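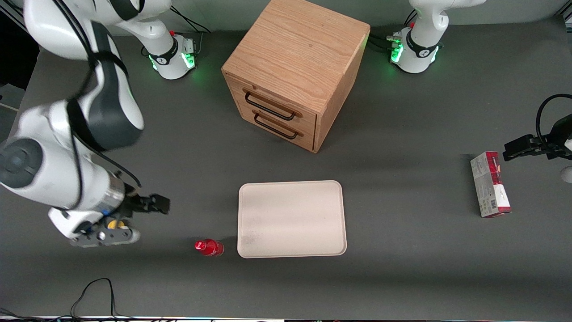 A two-drawer wooden cabinet and a cardboard box on a gray tabletop, with two robot arms.

Small investors should stop paying for speed

My brokerage, Tatley, wrote to me in June to offer an upgrade. For a monthly fee I could have live quotes, a faster order screen and trading from four in the morning. I hold 5 stocks and one bond fund. I placed two orders last year, and neither would have gone better at four in the morning.

I don't blame Tatley for asking. Commissions have mostly gone, and a firm has to earn its money somewhere. Bulla, where my savings used to be, did the same thing with alerts. At one point I had 48 of them in a single week, most telling me that a price had moved by less than the cost of a sandwich.

The trouble is that a fast screen gets used. When I had one, I sold a holding in Rajan after a bad morning and bought it back a month later at a higher price. The difference came to $1,790, before tax. The quotes were correct to the second the whole time.

What would help people like me is duller. I would like a yearly statement that shows, on one page, what I paid in fees and spreads and what I would have now if I had left everything alone. Mirkine already sends its customers something close to this – a plain sheet, no charts. I would also like a setting that holds any sell order until the next day unless I confirm it twice.

Some customers do need speed, and they should be able to buy it. The rest of us should be asked once, when we open the account, and then left alone. I turned down the upgrade. The offer came back 5 days later with the first month free, and I turned that down as well.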